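**Troltis randomizer - is the item logic really fixed?**

**ruppert_save4**
The readme for the new Troltis randomizer says "1000 seeds tested, all beatable." I've played five and got stuck in two. Both times the boat ticket ended up behind the Kirkstead gate, and you need the boat to reach Kirkstead. So what exactly was tested?

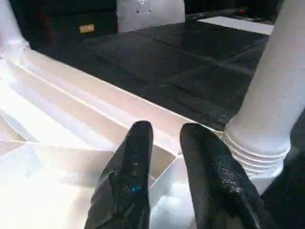
My guess is a script checked that every item got placed somewhere and called it a day. That doesn't tell you a person can finish the game.

**zotelmain**
Did you try the cave route? You can get into Kirkstead from the north without the boat if you have the lamp. The logic counts that as open.

**ruppert_save4**
I know about the cave. The lamp was inside Kirkstead too - in the inn chest. I can post the spoiler log if you want it.

**mossy_cartridge**
Post it. Half the "broken seed" reports on here are people on the old version 4 patch. Which base ROM are you using?

**ruppert_save4**
Clean ROM, newest patch, default settings except shuffled shops.

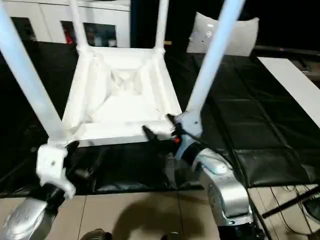 And if shuffled shops is what breaks it, the readme should say so. It's a checkbox on the first page.

**zotelmain**
Shuffled shops is marked experimental if you hover over it. I've finished 30 seeds with it off and never got stuck once.

**ruppert_save4**
So it's fine as long as I hover over things. Got it.

**mossy_cartridge**
I'm with him on this one, zotel. A tooltip isn't a warning. I'd still want to see the log before blaming shops, though. Ruppert's second quest flag can lock the inn by itself if you talk to him too early.

**ruppert_save4**
Didn't talk to him in either seed. Logs are going up tonight, both of them.

**zotelmain**
Fine, I'll run them with shops on and off and see if the ticket moves.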